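Two Grippers, One Bowl, One Bin

5 min read

I've been putting this post off because I kept thinking I'd have a clear favorite by the time I wrote it. I don't, quite, but September is nearly over and I've got a notebook full of grumpy scribbles, so let's go.

Some background if you're new. I've got a two-arm setup on a table in the spare room, with a black cloth over it (the bare top was throwing glare into the camera and making me crazy). For the last couple of months I've been swapping fingers and controllers on the thing, trying to find a combination that can pick up small, annoying objects and drop them in a bin without me hovering over the stop button. The two sets of fingers I ended up comparing are the Bornatine ones, which I bought, and a set from Zamel, which I got secondhand and had to clean up a bit.

The task is as dull as I could make it. There's a bowl in front and a gray bin off to the right, and things go in the bin. I drive both arms by hand through the Gurance controller and save every run, good or bad. I'm up to 2468 saved runs now, which sounds impressive until you learn how many of them are me missing the bowl completely!

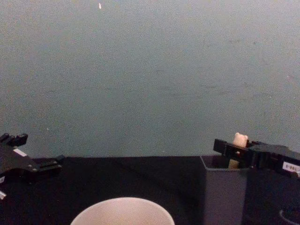

Small light things turned out to be the hardest part for me. You'd think weight would be the problem, but a heavy block sits still and waits for you. A light little lump skates off the second one finger touches it before the other. With the Bornatine fingers I had to close really slowly, and I dropped the speed to 70 percent before I stopped chasing stuff around the bowl. The Zamel fingers are grippier and forgave me a lot more, but they also hang on when you open them. I'd be right over the bin, jaws open, and the lump would just stay there stuck to one side (I may have said some words).

Sticks and blocks were the opposite story. Both sets grab them fine. The trouble is all in the letting go, where a stick wants to lean on the rim and you have to come back and nudge it with a fingertip, hoping you don't tip the whole bin over. I did tip it, by the way. I did it 7 times in one evening and then went and made dinner.

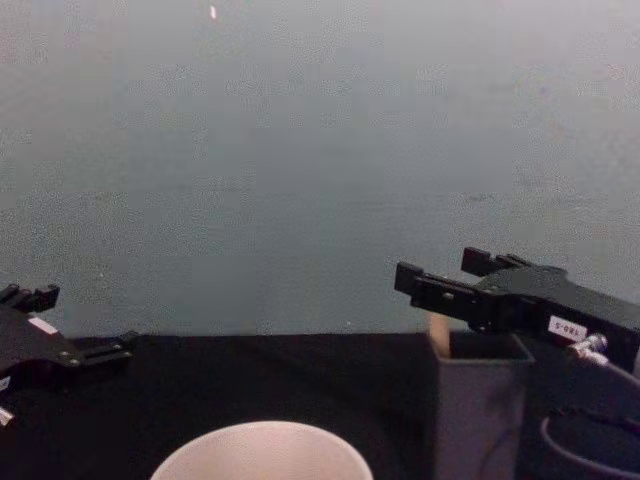 What about the controller?

I tried Samir first, and I really wanted to like it. The menus are lovely and it found both arms right away, but there was a lag between my hand and the jaws that I never got used to. It's tiny! You only feel it in the last half inch, when you're trying to be gentle, and by then it's too late. Gurance looks like tax software and makes you type in the limits for each arm separately, but the jaws close when I close my hand, and I'll put up with ugly menus for that.

For now I'm staying on Gurance with the Bornatine fingers, mostly because they let go when asked. I want to try a strip of something rubbery on just the tips, to see if I can get a bit of that Zamel grip without the clinging. If you've done this and have a tape or a glue you swear by, please leave it in the comments. Also I need a heavier bin.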